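A Cardboard Box Full of Lessons

In Clusville, part of the work of teaching robots to pick things up gets done in a home, next to a bed, with an open cardboard box. The project is called Rollow. Its collectors use hand-held grippers fitted with cameras, and every time they reach for something, the movement is saved as an example for a learning system.

The box is the main task this month. Small household items go in and come out, one at a time. Collectors are asked for 300 clean examples per home, and the set stood at 1505 in October. A good example is slow and complete: approach, close the fingers, lift, set down, let go.

Clutter is part of the assignment. A single object on a bare table is easy, and the system learned that in its first 780 examples. Objects that lie across each other are harder, because the fingers have to reach one without dragging the next.

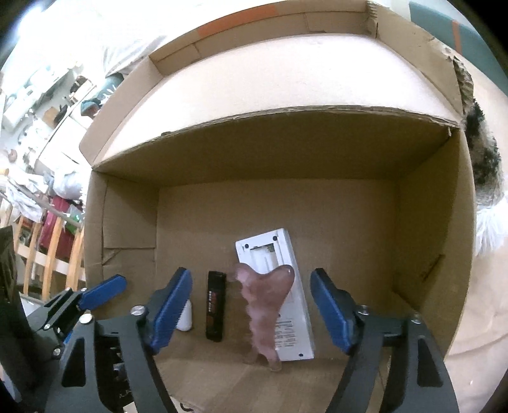
Two Hands, Two Grippers

Collectors work with a gripper in each hand. One may do the lifting while the other waits nearby or steadies an item. Both are recorded, so the waiting hand matters too. If it drifts, the system can learn the drift.

Smooth, hard objects take the most practice. An earbud case has rounded corners and gives the pads little to hold. Fanodent, which runs the project, tells new people to bring the fingers in from both sides and keep the case level on the way up.
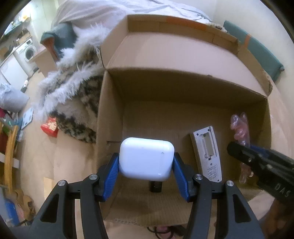
An earbud case held between the blue finger pads, at the open box.

Each session ends with a review. Collectors watch their own recordings and mark the bad ones, such as a missed grasp or a hand that moved too fast. A second reviewer at Shibata checks the rest. Five rejected examples in a row mean going back to the practice set.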